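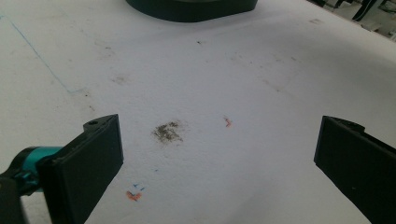 Brisgate, April

Ticket 79: marks on the white table covering
Opened by: Yolanda Cusi
Picked up by: Aliki Kalogeropoulos
Status: open, waiting on second try

Yolanda, Tuesday, 9:10 am
Hi Aliki! I'm trying to get the white table in the craft room back into shape before the Marulanda group comes in, and I've got a mix of marks that I don't think will all come off the same way. The worst is a brownish-gray smudge near the middle, grainy, darker at the center. Then there's a little orange-red squiggle, another reddish one shaped like a tiny bird (I'm kind of fond of it), a couple of small blue ticks and a thin blue line running off at a slant. Plus general gray smudging. The top has that slightly rough, cloth-like feel, so I don't want to scrub first and ask later. Where do I start?

Aliki, 9:25 am
Oh, I love one of these! Start dry. The dark patch looks like dirt or crumbs pressed into the surface, and if you wet it now you'll make a paste and push it further down into the texture. Soft brush, short strokes, then the vacuum hose with the brush head. Leave the colored marks alone for the moment. Do you know if they're crayon or pen?

Yolanda, 9:40 am
No idea on the red ones, could be crayon, could be marker. The blue looks like ink to me. We had both kinds out last week along with the good pencils.

Aliki, 9:48 am
OK, then test each color separately. Press a piece of masking tape on the red squiggle and lift it. If color comes up on the tape, it's waxy, and you can keep going with fresh tape and then a drop of dish soap. If nothing lifts, treat it as marker. For the blue, a cotton swab with a little rubbing alcohol (the 70 percent bottle is plenty, no need for anything stronger), but try it on the underside of the overhang first and give it a few minutes. Dab, don't rub, and change swabs a lot.

Yolanda, 11:30 am
Brushing is done and what a difference! The grit came up beautifully, and there's just a gray shadow left where it was. Tape on the squiggle picked up a faint orange, so that's waxy, hooray. The bird didn't budge. I put the alcohol on the underside and I'm letting it sit while I eat.

Aliki, 11:42 am
Great progress! For the shadow: warm water, one drop of soap, white cloth only, work from the outside in. Blot with a dry cloth after. Skip the melamine sponge, it shines up a matte finish and then you've got a glossy spot forever. We did that to a table at Kurumgate and I still see it every time I walk in.

Yolanda, 1:15 pm
Underside test looks fine, no change in the white. I'll do the blue ticks next and the long line last. Can you leave this open until tomorrow morning?

Aliki, 1:20 pm
Leaving it open. Tell me how the bird goes!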